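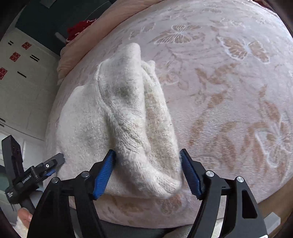 *A white towel on a bed with a pink blanket. The blanket is printed with leaves and butterflies.*

# Soft Things: How Towels and Blankets Are Made

**The Kitier Museum of Household Life, Reading Room Series for Young Visitors**

Most people touch a towel and a blanket every day. Both are soft, and both are made of cloth. They are made for different jobs, however, and a close look at the surface of each one will show how they differ.

## What Is Cloth?

Cloth begins as fibers. A fiber is a very thin strand, often thinner than a hair. Some fibers come from plants. Cotton fibers grow around the seeds of the cotton plant. Some fibers come from animals, such as the wool of a sheep. Others are made in factories from materials such as oil. Polyester is one of these.

A single fiber is weak. When many fibers are twisted together, they hold on to one another and become yarn. Twisting fibers into yarn is called spinning. Yarn can then be made into cloth in two main ways.

- **Weaving** uses 2 sets of yarn. One set runs the long way and the other runs across it, going over and under.
- **Knitting** uses loops. Each new loop is pulled through a loop that was made before it.

Bed sheets are usually woven. T-shirts and socks are usually knitted. If you pull gently on a T-shirt, you will feel it stretch. The loops are changing shape as you pull.

## Why Are Towels Fuzzy?

Look at the white towel in the picture. Its surface is covered with loops, and they give it a fuzzy look. Cloth with loops standing up from it is often called **terry cloth**. The loops themselves are called the **pile**.

Water clings to the surface of many fibers and creeps into the small spaces between them. A flat cloth has only a little surface to offer. A looped cloth of the same size has a great deal more, and so it can hold more water. Cotton is a common choice for towels because water also soaks into the cotton fiber itself.

To weave terry cloth, a machine called a loom needs an extra set of yarn. One set is held tight and makes the flat base. The extra set is held slack. When the yarns are pushed together, the slack yarn has nowhere to go but up, and it forms loops.

Loops can catch on a fingernail or a zipper. If a long loop is pulled out of a towel, an adult may trim it with scissors. In most woven towels the base will stay together.

## Why Do Blankets Feel Warm?

A blanket does not make heat. Your body makes heat all the time, even when you are asleep. The blanket slows the heat down as it leaves you.

It does this with air. Air that cannot move about is very good at holding heat in place. A plush blanket has many short fibers standing close together, and air is trapped among them. A thick blanket traps more air than a thin one. Two thin blankets, one on top of the other, trap a layer of air between them as well.

Animals keep warm in the same way. Fur and feathers also hold air close to the skin. On a cold day in November, you may see a small bird with its feathers puffed out. It is making its layer of air thicker.

## How Does a Pattern Get onto a Blanket?

The blanket in the picture is pale pink, with leaves, branches and butterflies in tan and beige. There are several ways to put a pattern on cloth.

**Printing.** Color is pressed or sprayed onto cloth that has already been made. If you turn a printed cloth over, the pattern on the back is often paler.

**Weaving or knitting.** Yarns of different colors are used, so that the pattern is made along with the cloth.

**Embossing.** The cloth is pressed, often with heat, so that some parts are lower than others. You can sometimes follow an embossed line with your finger while your eyes are closed. Some of the outlines on the pink blanket are of this kind.

In the Birnano Gallery, visitors may handle samples of all three. The oldest printing block on display there is numbered 272. It is carved with one leaf. A worker had to press it down again and again to fill a whole cloth.

## Folds and Shadows

Cloth bends easily, and it can take almost any shape. When a towel is pinched in the middle, it rises into a ridge. The towel in the picture has a tall one. Its white cloth looks a little gray along the creases, where less light reaches it. Artists learn to draw cloth by studying these gray places.

## Try It Yourself: Which Cloth Drinks the Most?

Ask an adult before you begin. You will need:

- an old towel and an old cotton T-shirt that may be cut up
- scissors, to be used by an adult
- 2 bowls of the same size
- a measuring cup marked in milliliters
- water

1. Have the adult cut one square from each cloth. The squares must be the same size.
2. Pour 50 milliliters of water into each bowl.
3. Put one square in each bowl and wait for one minute.
4. Lift each square and let it drip over its own bowl until the dripping stops.
5. Pour the water left in each bowl back into the measuring cup, one bowl at a time. Write down both amounts.

The bowl with less water left in it held the cloth that took in more. Try the test again with a piece of sock or a paper towel.

## Words to Know

**Fiber:** a very thin strand used to make yarn.

**Loom:** a machine or frame for weaving.

**Pile:** loops or short fibers that stand up from the surface of a cloth.

**Plush:** thick, soft and deep to the touch.

**Spinning:** twisting fibers together to make yarn.

Teachers may request a set of cloth samples for the classroom from the Ogundipe Learning Center, on the ground floor of the museum. Sets are lent for one school term.

*Text reviewed Monday, June 25, 2018.*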